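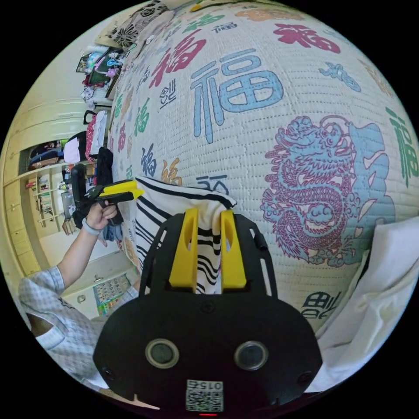
Leltham Home Sewing Club, Members' Blogs

Winter bedding, part two

10 December 2020

The fu comforter is back on the bed. I put it away every March and get it out when the bedroom stops holding its heat overnight, and that came early this year. I said in part one that I would write up the comforter separately, mainly for the people who asked about washing it.

For anyone who doesn't read Chinese, the character printed all over it is 福, fu, and it means good fortune or blessing. You see it on doors at New Year, usually one big one on red paper. The print on my comforter has it over and over in different colors and different styles of writing. My favorite is the big light blue one, drawn in outline and very square, almost like something off a street sign. The crimson one near it is the opposite, done with a fat brush. There are green ones, red ones, orange ones and plain black. Some of them are sideways, so there isn't a right way up and I don't have to think about which end goes at the foot when I make the bed.

I bought it from Lanau, the bedding shop behind the post office, four winters ago. The background is off-white and I hesitated over that, as I eat toast in bed on Sundays. So far it has one tea mark near a corner that I could find for you if you gave me a minute.

The quilting is the part I think club members will care about. It isn't done in channels or diamonds. It is covered in rows of tiny stitched dots, and the filling puffs up a little between them. I have tried to copy it on my own machine using a scrap of muslin and some leftover batting. My machine has a tacking stitch that comes close, but I had to lift the foot and move the fabric between every dot, and then trim all the threads. I did 200 dots and stopped. It made a decent pot holder. If you have a machine that trims its own threads you may have more patience than I did.

Washing. I do it twice a season in one of the big front loaders at Robles, the laundromat on the corner. My machine at home can turn it over but can't rinse it properly. I use cold water, half the detergent I would use for towels, and an extra rinse. Then it goes in the dryer on low with two clean tennis balls, and I stop it every twenty minutes to pull it flat and turn it. The middle dries last. I have taken it home too soon before and had to hang it over two chairs overnight, so now I bring a book and wait. The colors have held up. The red hasn't bled into the off-white at all, and I was worried about that the first time.

I don't use a cover on it. I know most of you do. A cover would hide the print, and I bought it for the print.

The pillow is the other thing I wanted to mention. It's white with black stripes and it doesn't go with the comforter in any way I can defend. I made the pillowcase from the end of a bolt of striped cotton, pattern 391 in the Noketti catalog for those who like to look these things up. Getting the stripes to meet at the side seams took me three tries. What worked was pinning on every other stripe and sewing with the walking foot, slowly, without pulling from behind. The closed end I just folded on a stripe and let it be. I left a little extra room in the case. A tight case is hard to get on and looks stuffed.

I did think about making a plain case in light blue to go with the big blue character. I even bought the fabric. It's in the drawer with the other fabric. The striped one is comfortable and has softened up a lot, and I'm used to seeing it there.

As for making the bed, I do it the same way every morning. Sheet pulled up, wool blanket folded across the bottom third, comforter over the lot, pillow last. On very cold nights the blanket comes up and goes under the comforter. I tried it on top for one week last winter and it slid off onto the floor every night. Under is better.

Two things still to do. One short stretch of the comforter's edge has started to wear where I grab it to pull it up, and I want to bind it before it gets any worse. I'm leaning toward a narrow off-white bias tape, hand sewn on the back so the stitches don't show on the print side. If anyone in the club has bound over a factory edge without unpicking it first, please leave a comment and tell me how it went. The other is the flannel sheets, which need new elastic at two corners. That will be part three.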